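Hera (grasp planner)

Hera is a software package for planning and controlling grasps on soft and transparent packaging, such as zipper bags, pouches and film-wrapped trays. It was started at the Tundico laboratory and is now maintained together with Escobedo, a company which makes control software for packing lines. The current stable release is dated 12/2/20.

Background

Most grasp planners of the earlier type need a depth image of good quality. From the depth image they build a surface, and on this surface they look for two opposite places where the fingers can press. Clear plastic makes trouble for this method. The depth sensor often looks through the film and measures the contents, or it returns no value at all in the places where the light reflects. The first version of Hera was written for this problem, as an addition to the older planner Flatham, and it became a separate package after three releases.

Operation

Hera uses a color camera at the wrist as its main source. The software is divided into a perception part, a planner and a controller, and they run as separate processes. The perception part does not try to rebuild the full shape of the bag. It looks for lines which stay visible when the film itself is difficult to see, for example a colored zipper seal, a folded edge or a printed border. From these lines it estimates the upper outline of the bag and the direction in which the fingers should close.

Strong reflections are handled by a mask. Pixels close to full white are marked as unknown, and the outline is continued across them from both sides. The contents seen through the film are also kept out of the outline, as their borders can be stronger than the border of the bag.

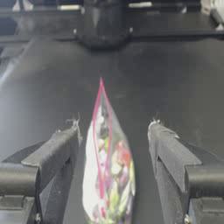
One user, Escobedo's support forum records, objected that a planner depending on the seal line is only as good as the seal, and that bags with a colorless zipper gave him many wrong closing directions until he lowered the edge threshold by hand. The maintainers accepted the report, and the threshold is now chosen for each bag type during setup.

The planner proposes up to 64 candidate grasps for one view and gives each a score. The score takes into account the free space on both sides of the bag, the angle to the estimated outline and the distance to unknown pixels. The best candidate is sent to the controller, which moves the fingers in small steps and asks for a new image after every step – this is slower than one direct movement, but it allows a correction when the film bends.

Limitations

Hera assumes that one bag is to be picked at a time. Bags that lie on top of each other are often joined into one outline. The documentation lists 61 settings, of which eight must be adjusted for a new gripper, and new users find this part of the work difficult. A simpler setup tool has been in testing since August.

See also

Flatham
Grasp planning
Visual servoing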